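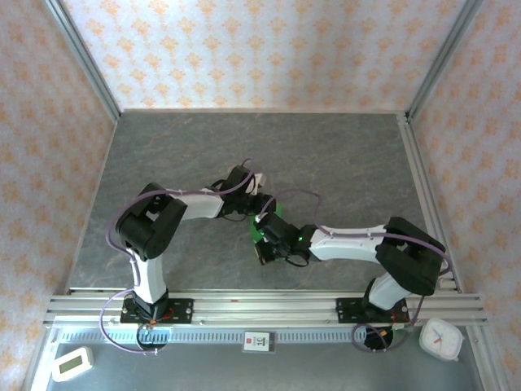 Why do people lose small things on a dark patterned tabletop? The veins break up the outline of whatever is lying there, and a dull object has little brightness of its own to set it apart.

Home Contents Previous Next

3. Table surfaces and small objects

Figure 3. Dark grey tabletop with faint lighter veins. The small green object is just right of centre.

The interviews in Chiba produced many complaints about lost items, most of them concerning things no longer than a finger: caps, clips, rubber feet, single keys. Ogura and Imai had expected the drawers and shelves to come up most often. Instead, 46 households named the main table, and the ones with a stone or stone-look top named it more readily than the ones with plain wood.

We therefore compared three tops under the same lamp: plain white, plain dark grey, and dark grey with pale veins. Each person was asked to find one item at a time and pick it up. The lamp was set to 300 lux at table height and was not moved between tops.

Colour mattered more than size. Green and orange items were found quickly on all of the tops. Grey, black and clear items were slow on both dark tops, and slowest on the veined one, where people often touched a vein first. Several ran a flat hand over the surface instead of looking. Dogbe noted the same habit in the Onden kitchens, where it was used for crumbs.

Faint veins caused less trouble than strong ones. On the surface in Figure 3 the veins are only a little lighter than the ground, and a green item does not share their colour. We would not expect the same for a pale grey item of that size.

The position of the item had a small effect. Items near the middle were found sooner than items beside the edge strip. Glare was not measured, and the matt and polished versions of each top should be tested separately.

Contact: A. Sundaram, Ilano | Copyright Ilano 2019 | Back to top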